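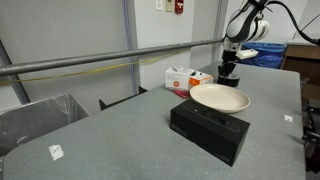 Limance, la ville qui répare avant de jeter

Par Trinidad Toledo

Dix-sept heures, rue basse, il pleut. La porte de l'atelier est coincée par un grille-pain. On enjambe. À l'intérieur ça parle fort, ça sent le café réchauffé et la colle. Une dame en imper serre contre elle une radio de cuisine, modèle orange, le bouton du volume parti depuis des années. Elle le tourne à la pince. Elle en a marre de la pince.

Limance, sa gare, son canal, ses deux boulangeries fâchées. Et depuis peu, une petite folie locale : plus personne n'ose mettre un objet à la benne sans demander d'abord. L'association s'appelle Fomus. Au départ, un garage prêté et une affichette chez le fleuriste. L'an dernier, 748 objets passés sur les tables. Aspirateurs surtout. Des lampes. Un accordéon, une fois, refusé avec regret.

La règle est simple et affichée de travers au-dessus de l'évier : celui qui apporte reste. Pas de dépôt, pas de ticket. On s'assoit, on tient la lampe, on dévisse. Certains râlent, posent leur manteau quand même. Une heure plus tard ils expliquent au voisin comment on décharge un condensateur.

Petit matériel, gros débats

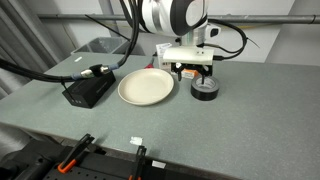
Le rouleau de ruban adhésif noir, éternel sujet de dispute.

Parce que le ruban divise. Il y a les puristes, pour qui un câble dénudé se coupe, se ressoude, se gaine. Point. Et puis les autres, ceux qui font trois tours et rentrent dîner. Sur l'électrique, Fomus a tranché : pas de ruban d'emballage, pas de bricolage sur du 230 volts. Pour le reste, un manche de balai, un cartable, une poignée de valise - liberté totale.

Le vrai problème est ailleurs. Les pièces. Un joint de cafetière, ça se trouve. Une charnière de four d'il y a quinze ans, beaucoup moins. Le Tedonum, le petit journal du canton, publie désormais une colonne de recherches : « cherche couvercle de mixeur », « donne deux pieds de machine à laver ». Paraît que c'est la page la plus lue, devant les décès.
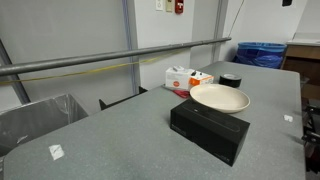

On y a vu passer une demande pour une courroie de platine, restée treize semaines sans réponse. Puis un coup de fil, un grenier, un tiroir. La courroie y était, encore dans son sachet. Son propriétaire n'a rien voulu, sauf venir écouter le premier disque. Il est venu. Il a trouvé que ça tournait un poil vite.

Tout ne se répare pas, faut le dire. Les batteries collées, les coques sans vis, les moteurs noyés dans la résine. Au comptoir du Mao, le bistrot d'en face où finissent toutes les soirées, on tient la liste noire à voix haute. Les bouilloires en prennent pour leur grade. Les imprimantes, n'en parlons pas, une table entière s'y met. 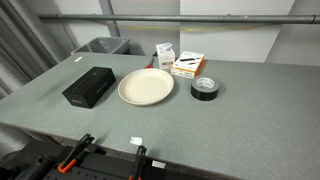

Reste la question de l'argent, qui fâche un peu. La mairie prête les murs jusqu'en mai. Après, flou. Une adhésion à 13 euros couvre l'étain, les fusibles, le café, à peu près. Il est question d'un loyer, d'un déménagement vers l'ancienne laiterie, d'un partage avec le club de couture. Les couturières sont pour, à condition qu'on ne soude pas au dessus des tissus.

Et l'orange, la radio ? Ouverte, dépoussiérée, un bouton de four posé à la place de l'ancien. Trop gros, gradué jusqu'à 250. La dame a mis les infos à 180 et elle est repartie sous la pluie, sans la pince. Elle l'a oubliée sur l'établi, quelqu'un l'a déja rangée avec les autres.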